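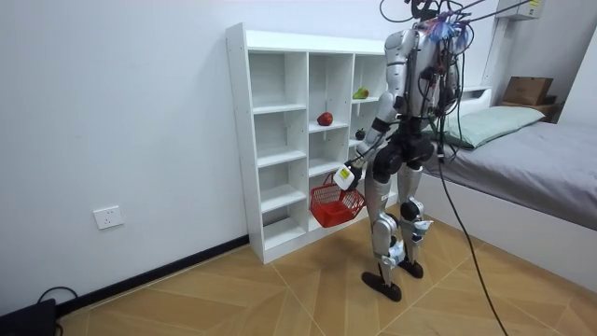

Kids > Around the House > Tidy Up

Why Do We Put Things in Cubbies?

Feb 7, 2020
14 shares | 3 comments

Got a shelf with square holes in it? That's a cubby shelf. Lots of classrooms have one. Lots of bedrooms too. Some are white like the one up top, some are painted crazy colors.

So why squares? Why not just a big pile on the floor? (The floor is easier, I know.)

Let's find out. Quick one today.

What is a cubby?

A cubby is a little space with walls. It has a bottom, a top, two sides and usually a back. The front is open so you can reach in.

The word is short for "cubbyhole." An old word, "cub," meant a stall or pen for animals. So your cubby is sort of a tiny barn for your stuff. Moo.

A bookshelf has long shelves. Good for books, they stand in a row and hold each other up. But try lining up tennis balls on a long shelf. Or doll shoes. Or 200 plastic bricks! They roll, they slide, they get mixed up with everything else. Walls stop that.

Sorting is brain work

When you put all the cars in one place and all the crayons in another, you are sorting. Scientists sort. Librarians sort. The people at the grocery store sort, or you'd find the bananas in with the soap.

You can sort by lots of things:

— what it is (cars, blocks, animals)
— what color it is
— how big it is
— who it belongs to
— when you use it (every day, or only when it rains)

No wrong answer. Pick one and try it. If you keep losing stuff, pick a diffrent one.

At Fernwood, a school that wrote to us last August, one class had a shelf with 16 cubbies. First they sorted by color. Looked great! But then the red cubby had a red truck, a red crayon, a red mitten and half a red puzzle. Puzzle time was a mess. So they switched to sorting by what things are. Much better.

Why use a basket too?

A red basket with a loop handle is a handy thing for tidying. Why not just carry the toys in your arms?

Try this. Pick up as many small toys as you can hold with no basket. Walk across the room. How many did you drop? Now do it with a basket. One trip.

A basket does two jobs. It carries, and it keeps. You can fill it up over by the rug, bring it to the shelf, and slide the whole thing into the cubby if it fits. Tomorrow you slide it out again. No digging around in the back with your arm.

Some baskets have holes in the sides, like a grid or a net. Holes are good for a few reasons. The basket weighs less. Air gets in, so a damp bath toy can dry. And you can peek through and see what's inside without dumping it all out. But watch out — tiny beads fall right through. Beads need a box with a lid.

Top, middle or bottom?

Where things go matters.

Heavy stuff goes at the bottom. Big wooden blocks, fat books, that rock collection. A shelf with the weight down low is harder to tip. And if something falls out of a bottom cubby it doesnt have far to go.

Things you use every day go where you can reach without stretching. If you're short, thats the low ones.

Things you hardly use go up top. Ask a grown-up to get them. Never climb a shelf, not even a small one! Ask a grown-up if yours is fixed to the wall too.

Try it: the cubby game

You need a shelf, 4 baskets and some mess. You probably have the mess already.

1. Dump the toys in one pile on the floor.
2. Make a label for each basket. Draw a picture if there's a little brother or sister who can't read yet.
3. Sort the pile into the baskets. Go fast.
4. Put the heaviest basket in the lowest cubby.
5. Close your eyes. Can you say where everything is?

Leftovers? There are always leftovers. One sock, a key, something sticky. Give them a basket of their own and call it Odds and Ends.

The record here at Flullolska Kids is 18 toys sorted in one minute. Beat us!

Words to know

Cubby: a small open space for keeping things.
Sort: to put things in groups that go together.
Label: a word or picture that tells you what's inside.
Mesh: a material with lots of little holes in it.

Next time — why do drawers get stuck?

3 comments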